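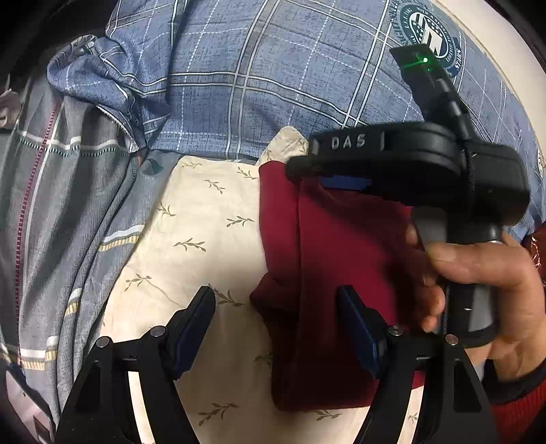

Reading time: 2 minutes

Linen and garment folding: progress to the end of April

Work in this period covered the folding strand only. Sorting and bagging are reported separately under Skoryk.

The standard surface for small items is now a printed fabric cover, cream with a leaf sprig, laid over the work area. It replaced the plain white sheet used in the first period. Dark cloths, the maroon ones in particular, show clearly against it, and a fold that has drifted out of square can be picked out without a ruler. The print has not caused difficulty with dark items. Pale items are still folded on the old sheet.

Folds logged in the period came to 984, of which 618 were plain cloths and the remainder towels and pillowcases. Plain cloths are folded in half, turned, and folded in half again. The sequence was fixed by Milagros Taipe at the start of the month and has not been changed. A fold is accepted if the corners meet within 11 mm. Towels are held to the same figure, which is strict for the thicker ones, and we would like to discuss a separate limit.

Two problems remain open. The cover creases when a cloth is pulled across it and has to be smoothed by hand between items. Clips along the edges helped a little. The second is lint: the maroon cloths shed on to the cream ground, and the cover now goes to the wash every Thursday, with no folding done until it is back.

Spending on textiles is within the amount agreed. One further cover has been ordered from Narner so that work can continue on wash days. Delivery is expected in 11 working days.

Next period: fitted sheets, first on the Jandeo list, then napkins. Fitted sheets have no agreed sequence yet. A draft will be sent for comment before any are logged.

Filed under: Project Updates | Household Textiles

Search this site
Enter keywords

Related items
Skoryk: sorting and bagging, progress report
Jandeo: item list and fold limits
Skumik: shelf and drawer layout, closing note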